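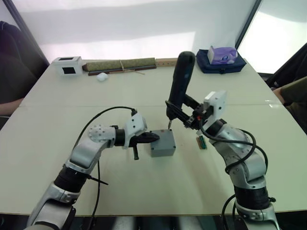 Von Zubaida Yousafzai | Rubrik Werkstatt & Haushalt | Lesezeit: 4 Minuten

Weiße Tischplatte wieder sauber kriegen, Kurzfassung

Kam jetzt oft per Mail, also schnell aufgeschrieben. Gilt für beschichtete Platten. Geöltes Holz bitte NICHT so behandeln, das gibt Flecken.

Was ihr braucht:
Eimer, lauwarmes Wasser, Spülmittel
zwei Mikrofasertücher
Schmutzradierer
Natron
Glasreiniger oder etwas Spiritus

1. Abräumen und trocken abwischen. Krümel zuerst runter, sonst schmiert alles und kratzt.

2. Feucht drüber. 300 ml Wasser, ein Spritzer Spüli, mehr nicht. Bei viel Schaum bleiben Schlieren und man wischt dreimal nach.

3. Fugen. Wo zwei Platten zusammenstoßen sammelt sich der Dreck. Alte Zahnbürste, in Längsrichtung. Wenig Wasser!! Kanten quellen schnell auf, und das geht nie wieder weg.

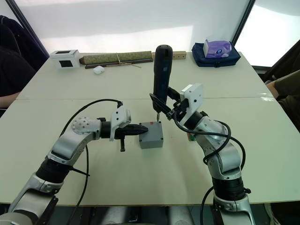
Kleiner grauer Kasten auf heller Tischplatte

4. Stiftstriche, Gummiabrieb. Schmutzradierer anfeuchten, ohne Druck. Bei Hochglanz erst an der Unterseite testen, kann matt werden. Kugelschreiber: Spiritus aufs Tuch, tupfen, nicht reiben. Danach mit klarem Wasser drüber.

5. Kaffeeränder. Natron mit Wasser zu Brei, 4 Minuten drauflassen, abnehmen. Bei mir am Remik-Tisch ging alles raus, am alten Nerdale blieb ein Schatten. Der war aber auch schon vorher vergilbt, da hilft garnichts mehr.

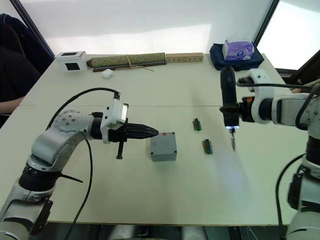
Zum Schluss trocken nachreiben, am besten mit Licht von der Seite, dann sieht man die Schlieren sofort. Mittags ist bei mir ungünstig, abends mit Lampe geht besser.

Noch was: keine Scheuermilch. Auch nicht "nur ein bischen". Und Wachs bringt auf Beschichtung nix, klebt bloß.

Kratzer und abgeplatzte Kanten kommen in Teil zwei, vermutlich im Januar.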